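# Washing a black cap without wrecking the brim

I've got a soft spot for plain black caps and I've ruined more than my share of them, so consider this the page I wish I'd read before I put my first one through a hot wash with the towels.

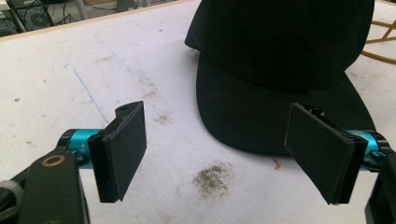

Black shows everything. Sunscreen, dust, dog hair, that chalky tide line you get from sweat after a long walk – it all turns up sooner or later, and a cap with no logo has nothing to distract from it. The good news is that you need very little gear and most of the time is just waiting.

## What you'll need

- A bucket or a clean laundry sink
- Cold water
- A mild liquid detergent, no bleach or brighteners (I use the Tremima one for dark colours)
- An old soft toothbrush
- A lint roller
- Two towels, dark ones if you have them
- A bowl that's close to the size of your head

Have a look at the care label before you start. If it's wool, or if the brim feels like cardboard when you flex it gently, stop there and just sponge it. Older caps often have a cardboard brim and it goes to mush in the bucket. I lost a favourite from the Muria markets that way and I'm still cross about it.

## Step 1: Get the fluff off dry

Run the lint roller over the crown, then around the brim. Go lightly over the crease where the crown meets the brim, because fluff loves to hide in there. Loose threads get snipped with nail scissors. Don't pull them! I pulled one once and opened up a seam.

## Step 2: Test for dye

Dab a damp white cloth on the inside of the cap. A little grey is normal. If it comes up properly black, skip the soak and spot clean only.

## Step 3: Do the sweatband first

Put a few drops of detergent on the toothbrush and work along the band in small circles. This is where nearly all the grime lives, so take your time. I give it 3 minutes, rinse the brush and go round again.

## Step 4: Soak

Fill the bucket with cold water, add 100 mL of detergent (check your bottle, the strong ones need a lot less) and swish it about. Push the cap under, squeeze the crown a couple of times and leave it for 12 minutes. I used to leave mine overnight and they came out a sad sort of charcoal.

## Step 5: Rinse and blot

Rinse under the cold tap until there are no more suds. Roll the crown in a towel and press down. No wringing, and keep the brim out of the roll so it doesn't pick up a kink.

## Step 6: Shape and dry

Sit the cap over the upturned bowl on the second towel, smooth out the panels with your fingers and curve the brim how you like it. Dry it in the shade, with a bit of a breeze if you can get one. Mine usually takes 16 hours, longer in winter.

If the crown still has a crease in it once it's dry, hold it over a steaming kettle for a few seconds (mind your fingers) and pop it back on the bowl to cool.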